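Flodstead to End Curbside Pickup of Plastic Film in August

Flodstead will stop accepting plastic bags, wrap and other film in its curbside recycling carts in August, under a revised contract with its sorting operator, Zallico. Residents will be asked to take film to drop-off bins instead. Rigid plastics, metal, glass and paper are not affected by the change.

The city's public works department published the new terms this week along with a technical memo on conditions at the Ferraro Road sorting plant, where all of Flodstead's curbside material is processed. The memo attributes 189 line stoppages over the last contract year to film wrapped around the shafts of the disc screens, the rotating equipment that separates flat paper from containers. Each stoppage requires the line to be locked out while crews cut the material away by hand.

Zallico also reported that 741 tons of film entered the plant in the same period. Most of it was landfilled. Film that has traveled in a mixed cart tends to pick up food residue, paper fiber and broken glass, and the few buyers in the regional market reject bales above a set contamination level.

"The material itself can be recycled, and the polymer is well understood," said Tsutomu Hoshino, the engineer who prepared the memo for the city. "Our difficulty is with the collection method. Once it has been through a compactor truck with everything else, the cost of cleaning it is higher than the price of the finished bale."

Two polymers account for nearly all the film in household waste. Thin, crinkly grocery bags are usually high-density polyethylene, while bread bags, overwrap and shipping sleeves are more often low-density or linear low-density grades. Both can go into the same drop-off bin. Multilayer pouches, such as those used for chips and coffee, cannot, as the layers are bonded and often include a metallized coating.

Printed bags are accepted under the new program. Ink lowers the value of the recycled pellet by darkening it, but it does not prevent processing. Paper receipts, stickers and tape should be removed first.
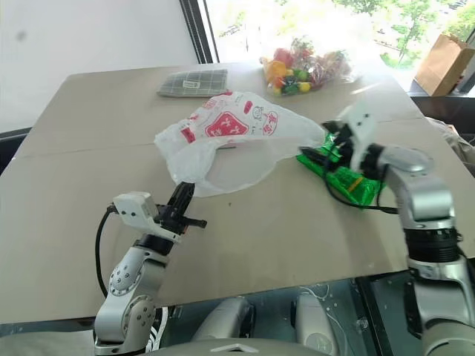 Where film will go

The city will place bins at 20 sites, including both library branches, the Vusden Avenue transit station and the public works yard. Bins at the yard will be open from 7 a.m. to 6 p.m.; the others can be used whenever the host building is open. A map will be mailed with the next water bill.

Material from the bins will be baled separately and will not pass through the disc screens. Zallico is required to report the weight of each outbound load, the buyer and the rejected fraction. The contract sets a ceiling of 6 percent contamination by weight. If loads exceed that level for two consecutive quarters, either party may reopen the terms.

Bags must be empty and dry. Moisture is the most common reason for rejection at comparable drop-off programs, according to the memo — wet film grows mold in storage and adds weight that the buyer will not pay for. A bag that has held raw meat should go in the trash even if it has been rinsed.

Enforcement and cost

Carts containing film will be tagged with a notice during the first two months. After that, crews may leave a cart uncollected if bagged material is visible at the top. No fines are planned. Residents who now place their recyclables in a tied plastic bag will have to empty the contents loose into the cart, a point the department expects to cause the most confusion. Tied bags are pulled off the line unopened and sent to landfill along with whatever is inside.

The household collection fee stays the same through the end of the contract. Savings from reduced downtime will be divided between the city and the operator, with the city's share assigned to bin servicing and to replacement of worn screen discs at Ferraro Road.

Apartment buildings with shared containers are covered by the same rules, although property managers can request a drop-off bin on site if they provide a covered, paved location with truck access. Applications are open now at the public works counter. Businesses that generate stretch wrap in volume are outside the program and must continue to arrange their own hauling.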